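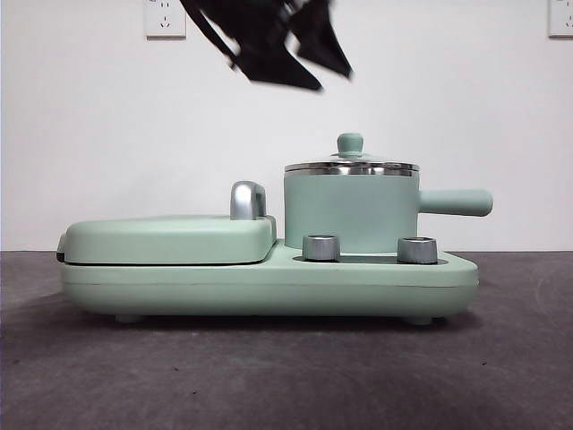
I caught Mitiku Derese at 7:40 in the morning, before his inbox got going. He runs email for Ambaye, a small shop that sells kitchen stuff online, and I'd wanted to talk to him ever since I heard he deleted more than half of his mailing list. On purpose!

"We had 611 people who hadn't opened a single thing in a year," he told me. "I was paying Sastow every month to write to them. So I sent one last note, got 36 replies, and dropped the other 575."

I asked if that hurt. He laughed - a bit too long, I thought.

"My partner Nahom didn't talk to me until lunch. He'd built that list by hand, at craft fairs, with a clipboard."

(Nahom Hadgu wandered through the call at this point and said it was two clipboards.)

That left them with 258 readers. Mitiku writes to them twice a month now, plain text, no banner, and he signs his own name. His subject lines used to be things like "February Savings Event." The last one was "do you own a lid that fits?" and it brought in 76 answers, most of them long.

"I read every one," he said. "Took me two evenings. One woman sent a drawing."

I'm nosy about tools, so I asked what else he pays for. Less than I do, sadly. He tried Vullau for scheduling and quit when the trial ran out, and he keeps his notes on customers in a spreadsheet with terrible colors.

Would he ever buy a list again, I wondered?

"No. Well, Nahom might. Don't print that."

He emailed me later to say I could print it.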